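3.2 Audience response to delayed sequels

The second part of the study concerns the gap between a film and its sequel. Following Aigner and Ruchti, a sequel was treated as delayed when at least six years separated the two release dates. Viewers were recruited through the Sterton film club and answered the questionnaire in February, before any trailer had been shown. A total of 220 forms were complete enough to use.

Each viewer rated 16 plot summaries for familiarity and for interest. The summaries were written by Filali and checked for length by Schnyder, and all cast names were removed. Order was varied between viewers. 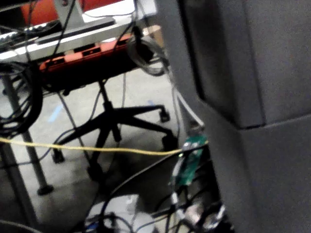 Figure 3. Desk with cabling below the tabletop.

Interest fell as the gap grew, but the fall was uneven. Summaries that brought back a supporting character scored higher than those that brought back only the setting. The effect was strongest for comedies and weak for crime films, where viewers often said they had forgotten the first plot. Nedeljković reports a similar pattern for television revivals, although his sample was younger and the ratings were collected after viewing.

Three summaries were dropped from the analysis of familiarity, as their wording gave away the title. They were kept for the interest scores in Section 3.3.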